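4.3 Preparing the Work Surface and Checking the Fingers

Complete this section after the Prakik hand-held gripper has been charged and paired (section 4.2). The procedure applies to the standard two-finger set only. For the narrow finger set, see the supplement.

Tools required: 2 mm hex key (supplied), lint-free cloth.

CAUTION: Pinch hazard. Keep your free hand clear of the fingers whenever the trigger lock is off.

1. Set the trigger lock to ON.

2. Check that both fingers are seated against their mounts. If a finger moves when pressed sideways, tighten its screw with the 2 mm hex key. Do not overtighten. The threaded inserts can pull out of the housing.

3. Wipe the inner face of each finger with a dry cloth. Do not use alcohol or solvent cleaners.

Note: Light wear along the top edges of the fingers is normal and does not affect grip. Replace the fingers as a pair if an inner face is chipped or cracked.

4. Clear a flat, matte surface. Glossy tabletops produce reflections that can interrupt tracking. If tracking drops out, the status light blinks amber and the current recording is discarded.

5. Place the utensils on the table. They may overlap. Leave open table between the utensils and the edge where the operator stands.

6. Place the containers behind the utensils. Do not stack them.

7. Set the trigger lock to OFF and open the fingers fully. Hold the gripper over the near side of the table with the fingers pointing toward the utensils. 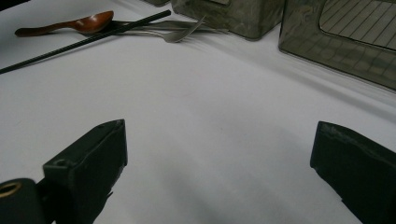

Figure 4-6. Fingers apart, utensils and containers at the far side of the table.

8. Hold the gripper still and press the side button once. The status light turns solid green when the start position is stored. If it does not turn green within 30 seconds, return to step 4.

9. Squeeze and release the trigger fully 2 times to set the travel limits.

Note: Travel limits are kept when the gripper is switched off. Repeat step 9 after any finger change, and after every 300 recordings.

If error code 17 appears on the display, the travel limits were not stored. Set the trigger lock to ON, switch the gripper off and on again, and repeat from step 7. If the code returns, contact Galanis service in Clellton and have the serial number ready.

Continue with section 4.4, Recording a Pick.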